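# Setting a pre-grasp offset in Cado

The grasp planner in Cado picks a contact pose and sends the arm straight to it. On an open table that works. With other parts standing close by, the fingers tend to clip something on the way in. A pre-grasp offset makes the arm stop short of the object first and then move in along one line.

You need a working Troketby scene and Cado 2.3 or later.

1. Open `grasp.yaml` in your project folder.
2. Under `approach`, set `mode: offset`.
3. Set `distance` to 0.08. The value is in meters and is measured back from the contact pose along the gripper's own z axis.
4. Set `linear: true` so the last stretch is planned as a straight line.
5. Save the file and restart the planner node.

```
approach:
 mode: offset
 distance: 0.08
 linear: true
 retries: 3
```

Load the scene with the cube and the red rod, set the cube as the target, and run `cado plan --seed 2767`. Using the same seed each time makes it easier to compare two settings.

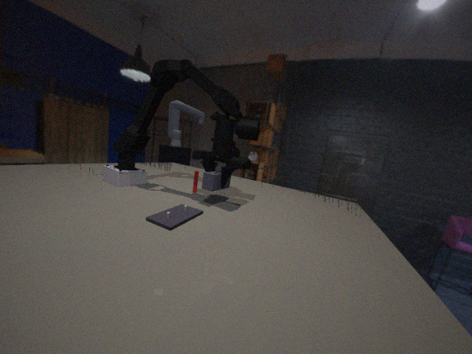

If the planner reports `NO_LINEAR_PATH`, lower the distance in steps of 0.01 and run it again. It may take up to 23 seconds to give up on a bad pose, so let it finish. Also check that every part on the table has a collision shape. Parts imported from Melham files come in without one, and the planner will drive right through them.

Once the plan succeeds, change the seed and repeat. If it fails on a new seed, raise `retries` before you touch the distance again.

Gheorghița Husar, April 5, 2018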